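Hi Harish,

Quick catch-up on the Ovdale apartments before your February call with the investors. It's been a good month! We signed two more leases on the south side, both one-bedrooms, and both tenants took the full year without haggling. That leaves six units open in the building (four if you don't count the pair still waiting on countertops, but I know you like the bigger number).

Rent on the corner two-bedroom is now listed at $2,980. I went back and forth on that with Sumathi Iyer, who wanted to go higher, and we settled there on account of the parking being a block away. Three showings so far and one application, which I'm running through Tover now.

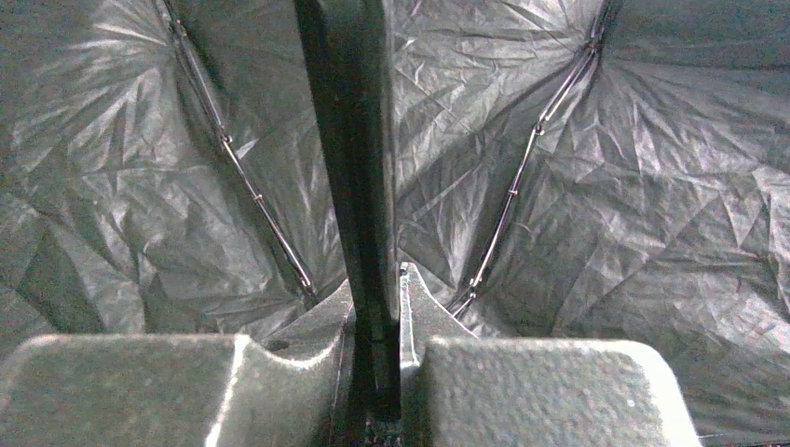 The laundry room is still my headache. Grudeo sent the wrong dryer vents again, so I've told them we're not paying the second invoice till the right ones show up. Tenants on the first floor have been pretty nice about it, and I knocked a little off their bill (it's in the sheet, under credits).

Oh, and the new listing photos are up! Thenmozhi Namboodiri rewrote the descriptions too, and we're getting calls from people who've read them, floor plan and all. Makes the showings go a lot faster.
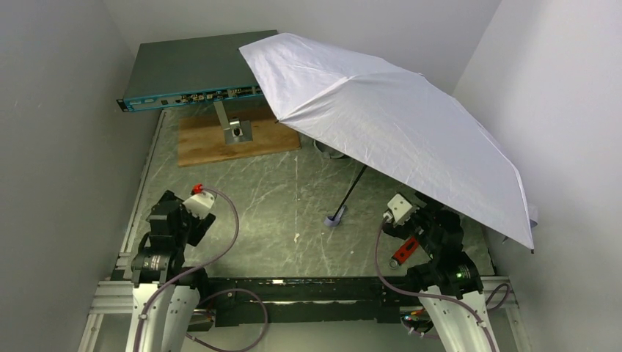
When will the two units waiting on countertops be ready to rent?

The end of the month, if the installer keeps his date. I'm listing both of them now as "coming soon" so we can start a waitlist, and I won't sign anybody until I've walked through with the keys in my hand.

I still need your okay on the hallway paint. The quote is in the shared folder, and the painter can start the morning after you say go.

Thanks,
Ilango Ramasamy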